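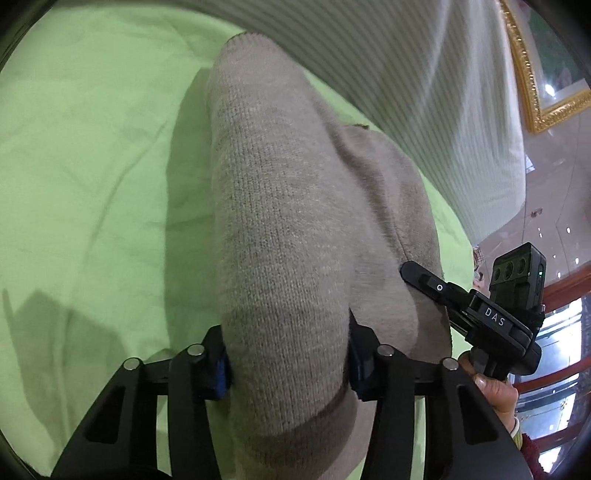 Wimstead Publishes Its Handheld Gripper Comparison, and the Sweater Comes Out Ahead

Wimstead, which tests grippers, cameras and controllers for people who would otherwise have to believe the brochure, today released the results of its October comparison of handheld grippers on soft household goods. The short version: every unit on trial could hold a knit. Letting go of one neatly was a different matter.

The comparison covered 7 handheld units fitted with 3 kinds of finger pad: smooth, dimpled and ribbed. Each combination was put through 100 attempts at pinching, rolling, lifting and laying flat ordinary clothing, on ordinary bedding, in rooms that had not been tidied up for the purpose. Wimstead has used lab benches before and found that very few people keep their sweaters on one.

Ribbed pads did best on thick knits, with clean pickups on almost 70 percent of attempts. They did worst on thin cotton, which they tended to grab two layers at a time. Smooth pads had the opposite problem and were generally polite to everything, including things they were supposed to be holding.

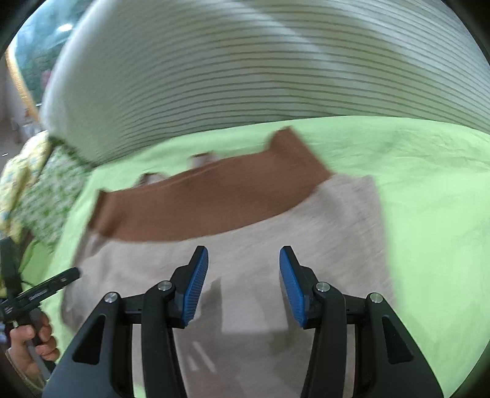 Waistbands and cuffs get a section of their own. A folded band is thicker than the cloth around it, and several operators closed the fingers on the band, lifted, and watched the rest of the garment stay where it was. The report recommends approaching from the body of the garment and taking a wider bite. It also recommends a short break after the tenth cuff.

Camera placement turned out to matter more than grip force. Wide-angle lenses mounted above the fingers kept both pads in view through the whole motion, at the price of making every straight edge look like a banana. Operators got used to this within an afternoon. Two of the controllers on trial, the Punder and the Pastov, were scored separately for lag and for how the hand felt after an hour. The Punder was quicker. The Pastov was easier on the thumb. Wimstead declines to name a winner and expects to hear about it from both sides.

Scoring was done with Tô, Wimstead's own labeling tool, which now has a category for "dropped, but looked fine."

The full report, with score sheets and pad measurements, is available free on request from the Wimstead press desk. An open hands-on session takes place on Saturday at 10 a.m. Visitors are welcome to bring a garment they find difficult. Fitted sheets will be considered at the end of the day, if there is time.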